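Search this wiki Go

Bamboo steamer

A bamboo steamer is a lidded basket set over boiling water to cook buns, dumplings, fish and vegetables. It has a round wall, a slatted or woven floor that lets steam rise, and a woven lid. Much is claimed for it, in cookbooks and on packaging, and rather little of that has been tested.

Serving

Buns are usually eaten straight from the basket or moved to a plate. Pleated buns are placed with the gathered side up, which keeps the knot from sticking and tearing. The common statement that a "proper" bun must have 15 or more pleats has no agreed source. Home cooks make them with fewer, and the filling tastes the same.

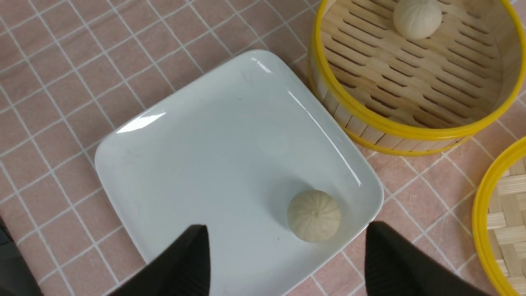
Pleated bun on a square white plate, with a steamer basket nearby.

Construction

The older type is made wholly of bamboo, with bent hoops pinned or laced together. A later type has plastic bands at the rim and base. Sellers say that the bands stop the wall from splitting. Xinyi Bai, in a short survey of kitchen baskets, found the claim repeated in 329 listings and backed by a test in 2 of them, neither of which gave its method. It is fair to say that a band hides a rough edge and is easier to wipe.

Floors vary more than walls. Some are loose round slats, while others are flat strips with narrow gaps between them. Wide gaps pass steam faster but mark the bottoms of soft buns, so a liner of paper, cloth or cabbage leaf is often used.

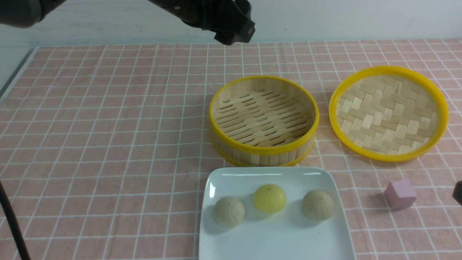 Open basket with yellow bands. The lid lies to the right with its woven side visible.

The lid

The woven lid is said to absorb steam and so prevent drops of water from falling on the food. This is partly true. Bamboo does take up some moisture, and a tight weave drips less than a flat metal cover. A lid that is already soaked from an earlier batch has little room left to take up more, a point left out of most advice. Cooks who steam several rounds often lay a dry towel under the lid, which suggests that the weave does not do all the work.

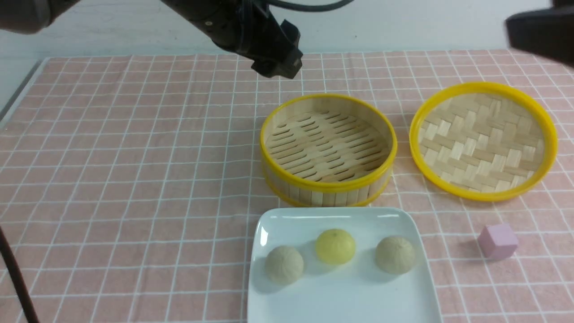
Claims about flavor are weaker still. A new basket smells of bamboo for the first few uses, and some people like this in plain dough. Heiðrún Bach, writing for the food quarterly Illska, served buns from bamboo and steel steamers to a small group of tasters, who could not reliably tell them apart. The tasting has not been repeated.

Care and storage

Baskets are rinsed in hot water and left to dry in open air. Soap is commonly forbidden on the grounds that bamboo soaks it up, although a quick wash with a little soap followed by a good rinse does not seem to do harm.
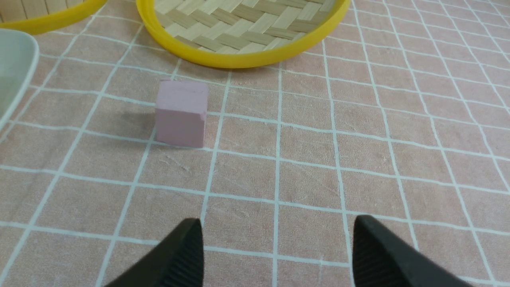 Mold is the real problem, and it comes from putting the basket away damp. The lid should be stored off the basket until both are dry to the touch. Spots that return after scrubbing are a good reason to replace it. Oiling the bamboo is sometimes recommended, but oil can turn sticky and rancid, and the benefit is doubtful.

See also: Steamed bun; Dumpling; Rice cooker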